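About Brinham Kitchen School

Brinham Kitchen School teaches cooking to adults who want to feed a household, work a line, or run a small food business. Classes meet in the old Kirden building on the east side of town, with evening sessions during the week and longer ones on Saturdays. You do not need experience to enroll in the first course. For the later ones we ask that you have taken it or worked in a kitchen.

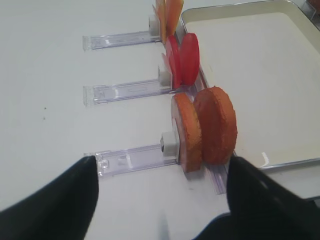
Younes Bensaid

I opened the school after twelve years of cooking in other people's restaurants. Most of the new cooks I trained there could follow a recipe but had trouble with the ordinary parts of the job: holding a knife, salting a pot of beans, knowing when onions were done. The first course is built on those things. It covers knives, stocks, eggs, beans, rice, and one roast chicken, and it ends with a meal the class plans and cooks together.

The teaching kitchen is 1,079 square feet, with gas ranges along one wall and a separate room for bread. Tuition is $80 a session and includes ingredients and the use of an apron. Bring closed shoes and a container to take food home.

Our second course is for people who want to cook for pay. It covers ordering, portion cost, holding temperatures, labeling, and how to write a prep list somebody else can read. Students spend two sessions on sandwiches and burgers, where small differences in portion size add up quickly over a week of service. 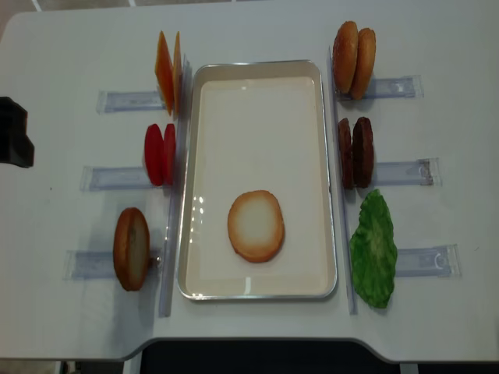
Dana wrote to us after finishing that course that the costing sheets were the hardest part and the only part she still uses every day. She also asked for more time on ordering, and we added an evening for it in October.

We buy flour and dried beans from Sethi and most of our produce from Dorken, a farm north of town. What we get from Dorken changes through the year, so the menu for a given class may differ from the one listed when you signed up. If you have an allergy, tell us when you enroll and again on the first night.
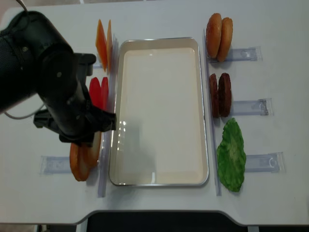 Missed sessions can be made up in the next run of the same course if there is a place open. We do not give refunds after the second session. Gift enrollments are good for a year and can be used by anyone over 18.

The office is open weekday afternoons. The street door is locked during class, so ring the side bell if you arrive late. Parking is behind the building, and the lot is shared with the tile shop.

Page updated January 2024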